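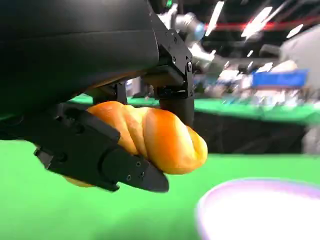
*Figure 1. Twisted bread roll held between the two gripper fingers, green work surface below.*

# Equipment Plan for the Shared Food Handling Bench

Siham Majali and Elaine Evangelista
Padilla Lab, Nollcombe
Draft 2, 13th May

## 1. Purpose

The report sets out what the bench needs for the next project term, what it will cost, and what should be ordered first. The allowance is $2,000. It covers end effector parts, consumables, and small fixtures. Arms, controllers, and computers are paid for by the department and are outside the plan.

Draft 1 was written in April. It listed parts by supplier, which made it hard to see what a given task would cost. Draft 2 lists them by task.

## 2. Tasks to be supported

The bench has to support three types of grasp:

- two-finger grasp of a soft, irregular food item
- two-finger grasp of a small soft object with rounded fingertips
- multi-finger grasp of a small piece of fruit over a plate

The first type puts the most load on the fingers. A bread roll deforms where the finger meets it, and the contact area changes with the angle of approach. A finger with flat faces and a tapered tip is acceptable for this if the grip force can be limited in software. We do not plan to replace the tapered fingers. We do plan to stock one spare pair, plus the small screws that hold them, as these are easily lost during a change.

## 3. Fingertips

The second type of grasp uses rounded tips. They are easier on soft items than a hard edge but have less contact area, so an off-center grasp can let the item turn.

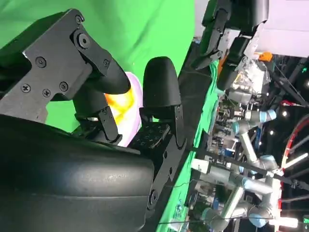 *Figure 2. Rounded fingertips with a soft object pinched in the gap. A second black gripper is at top right.*

Two suppliers quoted for replacement tips. Omix sells them as a set with the mounting block and linkage plate included, at $386. Vadamico sells the tips alone at a lower price, and the block has to be ordered separately. The Vadamico order would be cheaper if only the tips wear out. After reviewing the bench log we do not think that is a safe assumption, as more entries mention loose blocks than worn tips. The plan uses the Omix set.

One set is enough for the term. A second was in Draft 1 and has been removed.

## 4. Hand and tabletop items

The multi-finger hand has no parts in the order. Repairs to it go through the department and have their own lead time, which we have no control over. The cost that falls to us is in what surrounds it: plates, bowls, cloth, and fruit.

Peeled tangerines are a good test item. They are cheap, they come apart into pieces of different sizes, and the piece has to be held firmly enough to lift without crushing it. They also do not keep once peeled, so they have to be bought in small amounts throughout the term. The consumables line is set at $80 and includes bread rolls. It does not include plates, which are listed under fixtures.

Green covering for the work surface should be ordered in one length. Separate pieces may differ in shade, and the segmentation step has to be tuned again when the shade changes.

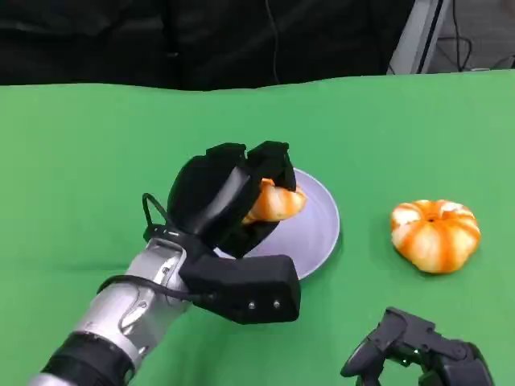 ## 5. Budget summary

| Line | Status |
|---|---|
| Rounded fingertip set (Omix) | $386, quote received |
| Spare tapered fingers and screws | quote received |
| Green covering, single length | catalog price |
| Plates and bowls | catalog price |
| Cable clips and sleeves | catalog price |
| Consumables | $80, fixed |
| **Total, all lines** | **$1,734** |

The total includes shipping to Nollcombe. The difference between the total and the allowance is held back for breakage and is not assigned to a line.

## 6. Order of purchase

1. Omix fingertip set. It has the longest lead time of the quoted parts.
2. Spare tapered fingers and screws.
3. Green covering. Measure both tables before ordering.
4. Plates, bowls, clips, and sleeves in one order to save on shipping.
5. Consumables as needed, receipts to Elaine.

## 7. Open items

- The Omix quote has an expiration date and needs to be renewed if approval is late.
- Vadamico has not confirmed whether its block fits our bracket. If it does, Section 3 should be revised.
- Storage for spare parts has not been assigned. Siham has asked for a drawer in the Padilla Lab cabinet.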